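又来更社团的事了，今天攒了好多，想到哪儿写到哪儿，会很长，嫌烦的朋友先静音我哈哈

背景给新关注的人补一下：我大三，在学校的机器人社Hatlow，我们组这学期做双臂，项目叫Heltix，任务说起来特别朴素，把桌上的药瓶一个一个收进塑料盒里。做到现在我对白色瓶盖已经产生了感情

为什么是药瓶，因为Sayce挑战赛的学生组今年题目就是"家庭小物整理"，可以自己选物品。有的队选袜子（勇士），有的队选餐具，我们开会的时候有人从书包里掏出一瓶维生素往桌上一放，大家看了看，行，就它了

选完第一周我们还觉得自己捡了便宜。圆柱体！硬的！不会变形！教科书最爱的形状！

然后就被圆柱体教育了。夹偏一点它就转，再偏一点它就倒，倒了就滚，滚了就下桌。我趴在地上找瓶子的时间加起来够我把信号与系统再复习一遍

先说台子。框架是铝型材搭的，黑色那种，四边围着桌面，两只手臂一左一右装在框上往中间伸。上一届的学长学姐留下了半套图纸，另外半套靠猜

搭框架那天我负责拧螺丝，T型螺母这个东西，塞进槽里它就开始自己的人生了，你往左推它往右跑。最后学会了一招，拿一小块纸巾垫在下面，顶着它不让它掉，亲测好用，拿去不谢

桌面是浅色拼木的，花纹一条一条深浅不一。拍照很好看！对视觉不太友好！我们最早写过一版传统的轮廓检测，它非常坚定地认为木纹也是瓶子

所以那版扔了，换成模仿学习。就是人先遥控着做很多遍，录下来，让模型学。听起来很懒对吧，我当初也这么以为

录数据录到现在，有效的一共287条。每一条都是我们组的人坐在那儿一夹一放录出来的，腱鞘炎预备队

还删掉了102条，写出来我心都疼。删的理由五花八门：夹爪没合紧、瓶子倒了又被扶起来、录到一半有人推门进来大家一起扭头、还有一条从头到尾右臂都没上电，左臂一个人在那儿表演

对，没上电那条是我录的。我还夸它今天右臂好稳

有人问过我们要不要把失败的也留着。我们组内吵过，我是保留派，觉得模型也该见见瓶子倒了以后怎么办。后来折中，倒了又成功扶起来的单独放一个文件夹，训练的时候先不掺进去，等主线跑通再试

文件夹名字叫"以后再说"，目前还是以后

遥控这件事也有手感差别。我们组两个主力操作员，一个动作特别快，像在超市抢鸡蛋；另一个慢得让人想替他深呼吸。两个人的数据混在一起训，出来的策略前半段飞快，后半段突然开始思考人生

后来定了规矩，每天开始前两个人先对着录几条，把节奏调到差不多再正式录。还放过节拍器。放了一下午，隔壁练合唱的以为我们在抢他们的排练

说下分工吧，两只手臂不是随便谁近谁拿。左半边的瓶子归左臂，右半边归右臂，中间一块是公共区，谁进去要等另一边退出来。这个规矩是撞出来的

第一次两只夹爪撞上的时候声音特别脆，全屋安静。我当时手就按在急停上，愣是过了一会儿才按下去。急停要练的，这个真的要练，我们现在新人第一课就是闭着眼摸急停

夹爪是两指的，指面上本来什么都没贴，光溜溜的打滑。试过热缩管、试过气球皮（气球皮夹久了会卷边），最后用了一层薄硅胶垫，够用

瓶子里面装了东西配重，轻的太容易被碰倒。装的是什么呢，大米。食堂的米不要钱（开玩笑的，是自己买的）

瓶子也不是一样高，有高有矮。高的那种我一开始特别喜欢，觉得目标明显好夹，练了几轮就改主意了，重心高，夹爪从旁边过的时候蹭一下它就晃，晃得人血压跟着走

场景里还有一小棵假多肉，绿的，叶子尖尖的一团。我们拿它当干扰物，题目要求桌上要有不该收的东西，模型得学会不碰它

这棵多肉现在是全组最受宠的成员，有人给它起名，有人出门前跟它道别。它也被夹起来过，模型犯错的时候把它端端正正放进了盒子里，动作比夹药瓶还温柔，气死我了

装瓶子的盒子是透明的。买的时候图便宜，没想那么多。透明的东西在相机里存在感时有时无，盒壁还反光，灯一换角度它就换一个样子。有组员提议贴一圈彩色胶带，贴了，效果有一点，但是看着像过期的礼物，后来又撕了，最后靠的是多录不同光线的数据

换盒子的提议被否了，理由是已经录了那么多条，再换要哭的

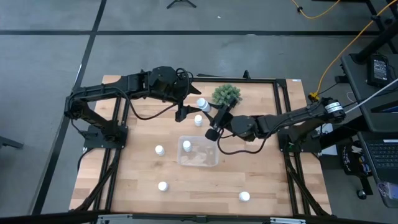 双臂到底比单臂难在哪里？

难在两只手得互相等。单臂只管自己走到位置、夹、放就行，双臂要多管一件事：另一只手现在在哪儿、下一步要去哪儿。动作数据的维度也翻倍了，同样的录制条数，学得会更慢，所以我们先让两边轮流动，等轮流的稳了再慢慢放开同时动。

接着说训练。社里的那台机器要排队，排队表是一张在线表格，有人半夜去改表格的，我不说是谁，反正不是我（这次不是我）

我们第一版模型跑出来，夹爪停在瓶子上方一点点的地方不动了。就停着。像在等瓶子自己跳上来。我们盯着它，它盯着瓶子，气氛很禅

查了好久，原因蠢得要命：录数据的人习惯在夹之前停一下对准，每个人都停，模型就学会了停，而且学得特别到位，停下来以后就不知道为什么要继续了

解决办法是把录制里停住不动的那些帧裁掉一部分，再让操作员改习惯，慢慢靠近不要停。改习惯比改代码难，我现在夹菜都会在菜上方悬一下

第二版会夹了，不会放。拎着瓶子在盒子上方转圈，像找停车位

第三版会放了！放进去的第一个瓶子，全组尖叫，我录像的手抖得什么都看不清，那段视频里只有天花板和叫声，但是我要留一辈子

后面就是漫长的调了，今天行明天不行那种。最玄学的一次是下午全好，傍晚全坏，代码一个字没动。最后发现是太阳下山，窗帘那边的光没了。从那以后窗帘一律拉上，不分白天黑夜，我们组的人都越来越白

还有一次是桌子被人挪过。框架和相机之间的相对位置差了一点点，肉眼根本看不出来，模型看得出来。现在地上贴了胶带做记号，谁动谁请奶茶

请奶茶的规则执行以来我喝到过好几杯，自己也请过。公平公正

电机驱动这块我们用的是Truvska的开发套件，社里前几年买的，文档是翻译过的，翻译得很有想象力，有一页写"请让关节感到归属"，我们研究了一晚上，是回零的意思

"请让关节感到归属"现在写在我们白板最上面，每次开机都要有人念一遍。不念的那次真的回零失败了，我是学工科的我不迷信，但是请大家念一下

线材也值得单独吐槽。手臂一动线就跟着动，留短了会扯，留长了会垂下来挂到东西。我们现在是留长一点，沿着手臂松松地走，关节那里多给一段余量。扎带不要拉太紧，拉太紧的后果是某次右腕转到一半，编码器线自己拔出来了

拔出来以后手臂会怎么样呢，会很有个性。好在速度限得低，桌上也没放贵的东西

限速这个我强烈建议别的学生队也做。我们刚开始觉得慢吞吞的不帅，把上限往上调了一档，当天就损失了一只夹爪指头。3D打印的，重打要好几个小时，那天晚上大家围着打印机坐着，像在等水开

打印件也有讲究，指头那种受力的要注意层的方向，竖着打的一掰就断。我打废了好几根才有人告诉我，早干嘛去了！

记录一下钱。这学期组里报销单加起来682块，主要是硅胶垫、耗材、扎带、瓶子、盒子，还有一包大米。大米那一项报销的时候老师问了两遍，我写的"配重材料"，最后也给过了

电机和手臂不算在里面，那是社里的老家底，弄坏了我们赔不起，所以每次收工都要把手臂摆到休息位再断电。直接断电它会自由落体，咚的一声，心脏受不了

休息位也是后来才加的。之前的做法是两个人一人托一只手臂，第三个人去关电源，喊三二一。特别像拆弹，特别蠢，但是很团结

然后说评分。Sayce学生组的规则是每轮摆6个目标物，随机位置，计时，看收进去几个，碰到干扰物扣分，掉下桌也扣分。队伍自己不能选摆法，评委摆

评委摆这件事让我们特别紧张，人摆东西是有习惯的，我们自己练的时候总是不知不觉摆得很整齐。后来干脆写了个小脚本，随机出坐标，在屏幕上显示，人照着摆，一开始大家都嫌烦，练了一周成功率掉得很难看，然后又慢慢爬回来了

掉的那一周组里气氛不太好，我承认我也说了几句丧气话。有人半夜在群里发了一张多肉的照片，配字"它还没放弃"，第二天大家又都来了

随机摆还暴露了一个问题，靠桌子前沿的瓶子最难。手臂伸过去的时候手腕角度很别扭，夹爪斜着下去，经常先碰到瓶盖边。我们给前沿那片单独补录了不少，让操作员专门练斜着靠近

两个瓶子挨得近的时候也难。夹一个带倒另一个，倒的那个再滚过去撞第三个，保龄球现场。目前的策略是先拿外侧那个，外侧怎么定义大家又吵了一架

我们组吵架的质量挺高的，吵完会写在白板上，写完拍照，下次吵同一件事的时候翻照片。白板照片我手机里存了一堆，比自拍多

讲一个最近特别开心的事！昨晚快十点，左臂夹着瓶子往盒子那边走，中间右臂也要过去，两边在公共区门口都停了一下，然后左臂先过，放好，退出来，右臂再进去。特别礼貌。像两个人在窄走廊里互相让路

我知道那就是个区域锁，代码是我写的，我看到的时候还是眼眶一热，你们可以笑

也讲一个不开心的。这个区域锁有死锁的可能，两边都觉得对方在里面，都等，等到超时。发生过，在给来参观的高中生演示的时候。高中生们很有耐心，等了一会儿有人小声说，它们是不是吵架了

现在加了优先级，僵住的话左臂先走。为什么是左臂，没有理由，猜拳猜的，右臂那边的负责人至今不服

高中生那次还有人问能不能帮忙整理宿舍。我说目前只会整理药瓶，而且得在我们这张桌子上，而且得拉窗帘。对方沉默了，我也沉默了

不过他们走的时候有几个人留下来试了遥控，上手特别快，有一个第一次就把瓶子放进盒子里了。我练了三天才做到的！打游戏的手是真的不一样

顺手回一下评论区和私信里比较多的几个问题，统一写这儿，就不一条条回了

零基础能不能进组：能。我进来的时候连万用表都拿反过。我们社招人看的是能不能来、来了肯不能肯干活，会什么进来再学。录数据这个活对新人特别友好，坐下来练半小时就能开始录，废的多一点没关系

数据开不开源：想开，还在整理，命名太乱了。有一批文件叫test，还有一批叫test_真的，还有一批叫test_真的最后。谁命名的谁心里清楚，是我

用什么相机：社里现有的，头顶一只俯视，手腕上的还在调，装上去以后线又多一根，我看到线就头疼。等手腕相机弄好再单独发一串

俯视有个麻烦，从正上方看下去瓶子就剩一个圆盖子，高矮基本分不出来，得靠影子和旁边露出来的一点瓶身。手腕相机就是为了补这个

为什么不用吸盘：试过，瓶盖上有防滑的竖纹，顶面还有字，漏气。吸起来走到一半掉下来，掉进盒子里算我赢，掉在外面就是掉了

有没有想过给瓶子涂颜色：想过，规则不让改目标物外观。大米放里面可以，外观不能动。我们问过组委会，邮件回得特别快，好评

一个人能不能做：能做小的。单臂、一个物体、固定位置，一个人一学期够了，而且能学到很多。双臂我不太推荐一个人，主要是急停那边得有人坐着，你手上在遥控的时候腾不出手

上课怎么办：唉。这题跳过

真要说的话就是排班。每个人每周固定两个时段，到点来，到点走，走之前在本子上写今天录了什么、哪里不对、哪颗螺丝松了。本子是纸的，试过在线文档，没人写，换成纸的反而都写了，还有人在上面画多肉

本子上我最喜欢的一条记录是："右腕异响。加油。"到现在都不知道是让我们给它加润滑油还是给它鼓劲，反正两样都做了

异响后来找到了，一颗螺丝松了顶着外壳。螺纹胶，该涂就涂，震动的地方全涂。别学我们等它响

接下来的计划随便列列，给自己立个flag。先把前沿那片补齐，再把僵住超时的时间调短一点，然后练评委模式，就是让别的组的人来摆瓶子，他们肯定会使坏的，越坏越好

已经有人放话说要把瓶子全围着多肉摆一圈。来啊！（求你们别）

还想试一下两只手同时干活，就是公共区以外的时候不用互相等。仿真里看着能省不少时间，真机上还没敢放开，先把速度再降一档试试

仿真和真机的差距我能单独吐槽一百条，仿真里的瓶子从来不滚。仿真里的线也从来不缠。仿真里的我也从来不趴地上

比赛在九月，暑假得留下来一段时间，学校宿舍申请表已经交了。实验室没有空调，有风扇，风扇开大了会吹动多肉的叶子，模型又多一个要见识的东西

对了，去年Hatlow也报过这个比赛，单臂，叠毛巾，第一轮就出去了。队旗还在柜子里，今年带着去。柜子里还有一条没叠好的毛巾，保持着当时的样子，大家都不让收

有同样在做桌面双臂的同学来聊呀，尤其想问问大家公共区是怎么划的，按位置锁还是按任务顺序锁，还有超时之后你们是退回去重来还是原地再试。我们现在是退回去重来，安全是安全，就是慢，看着着急

也想听听大家透明盒子怎么处理的，有没有比多录更省力的办法。贴胶带那个就别提了，太丑了，受过伤

先写到这儿，群里在喊人了，说左臂又停在瓶子上面不动了。刚夸完它。我去看看是不是窗帘没拉

更：窗帘拉了，是相机线松了一点，插紧就好了。顺手又录了几条，前沿那片的，有一条特别顺，夹起来到放进去一气呵成，舍不得拿去训练想裱起来

更：有人在本子上写"今天的左臂很有归属感"。下班了，饿，食堂关了，找炒粉去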